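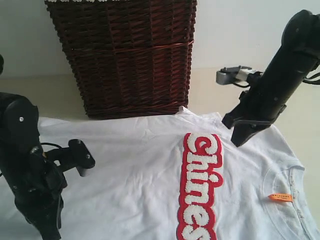
White T-shirt with a chenille lettered patch, laid out beside the wicker basket.

Plumdale Household Help > Laundry and Storage
4 min read
Print this page | E-mail this page

Folding and storing a white T-shirt with a large chenille patch

Posted by Pascal Wunderlich, April 12, 2023

I have a white short-sleeved T-shirt with a large red patch down the front. The letters on the patch are white chenille with a nubby surface, and the red shows as an outline around each one. The shirt fabric is ordinary thin jersey. The patch is stiff by comparison and does not bend where the shirt wants to bend.

Two problems. First, when I fold the shirt the usual way (sleeves in, halves, thirds) the second fold lands in the middle of a letter. After a week in storage there is a flat line across the pile that does not brush out. Second, the jersey wrinkles next to the patch, and I can't iron close to it without catching the edge.

Storage is a wicker basket, dark reddish brown, tightly woven. It sits on the same table I fold on. I would like to keep using it, as there is no free drawer. I have read conflicting advice on whether red and white in one garment should go near a damp basket at all. The print on the small orange tag at the collar is too tiny to read, so I have no washing instructions to go by.

What I want to know:

- where the folds should go
- whether to hang it instead
- whether the wicker is a risk to the chenille or to the white fabric

Modupe Etim

The wrinkling and the crushed letter have the same source. A chenille patch is yarn looped and stitched onto a backing, usually felt, and the backing does not shrink or stretch with knit jersey. If the shirt shrinks slightly in the wash, the jersey gathers along the patch border. Folding through the patch then bends the felt and sets the pile flat on the line of the bend.

Washing. Turn the shirt inside out, put it in a mesh bag, cold water, gentle cycle. Keep the spin below 1,000 rpm. Wash it alone or with other whites the first few times. Red felt is the part most likely to bleed, and the white yarn is next to it, so do not let the shirt sit in the drum after the cycle ends. Test first: press a damp white cloth on the red border for a minute. If the cloth picks up color, hand wash only.

Drying. No tumble dryer. Heat shrinks the jersey, and some patches are partly held with a heat-activated adhesive which softens. Lay the shirt flat on a towel until the patch is no longer damp at the back. The backing takes much longer than the jersey. Check it with a finger from the inside of the shirt.

Folding. Work face down.

Smooth the shirt out from the patch toward the side seams. Pulling at the hem drags the jersey against the patch border and leaves small ridges.

Fold each side in along the outer edge of the patch, so that the fold line runs parallel to the lettering and does not touch it. If the patch sits to one side, the two folds will be unequal. Leave them unequal.

Bring the sleeves back on themselves so they lie over the jersey only.

Do not fold across the lettering. Roll from the hem upward with the patch on the outside of the roll. A roll with a wide core (a rolled hand towel works) gives a curve the felt can follow. If you have the length to store it flat, leave out the roll.

Pressing. Inside out, over a thick towel, low heat, with a pressing cloth. Go up to the stitching line from the inside and stop. The towel takes up the height of the letters. For the flat line you already have, hold a steamer a hand's width away from the front and lift the pile with a clean, soft toothbrush while it is still warm. Expect partial recovery on an old crease.

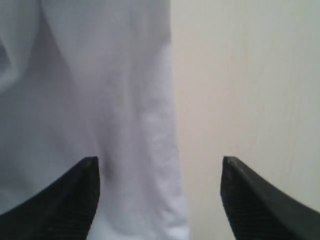 Page 27

On hanging. White jersey hung on the vertical keeps its surface well enough, and the creases drop out of it overnight in most cases. The limit is the weight of the patch. On a thin shirt a large patch pulls the front down, and the neckline goes with it. A wide shaped hanger spreads the load across the shoulders. A wire hanger puts it on two points and leaves bumps. I would hang this shirt for a day after washing and then put it away rolled.

Also keep the hanging fabric off a painted wall while it is damp. Some wall paints chalk, and the mark shows on white once the fabric dries.

On the wicker. A tight weave is less trouble than an open one, but the risk is the same in kind. Chenille is loops and cut ends, and a broken strand at the rim will pull a loop out. Run an old nylon stocking over the inside of the basket and along the top edge. Wherever it catches, trim the strand or sand it. Then line the basket with washed, undyed cotton. The lining matters for color as well. Dark stained wicker can transfer to white cloth if either of them is damp. Do the same damp cloth test on the inside wall of the basket before you trust it.

27 readers marked this reply as helpful

Effiong

I used to finish team shirts at a print shop in Pultthorpe, in batches of 50, and we never rolled them. Tissue over the letters, sides in, one fold below the patch, into a flat carton. If the lettering runs the full length of the body then there is no "below the patch" and you need a bigger box.

Agree with the stocking test. Disagree on the toothbrush. Use a dry sponge, as bristles pull loops on cheap chenille.

Pascal Wunderlich

Thanks to both. The stocking caught in several places along the rim, so I have sanded those and will line the basket. The damp cloth came away clean from the red border. It picked up a faint brown mark from the wicker.

The sponge and steamer removed most of the line. I rolled the shirt around a hand towel as described, and it goes into the basket upright. One further point: does the lining need to cover the rim, or only the inside?

Modupe Etim

Over the rim and down the outside by a few inches. The rim is where the shirt rubs when you take it out. Dinar makes an elasticated cotton liner, but a pillowcase turned down over the edge does the same job.

This thread is closed to new replies.

Contact Plumdale Household Help | Copyright Plumdale Household Help. All rights reserved. | Back to top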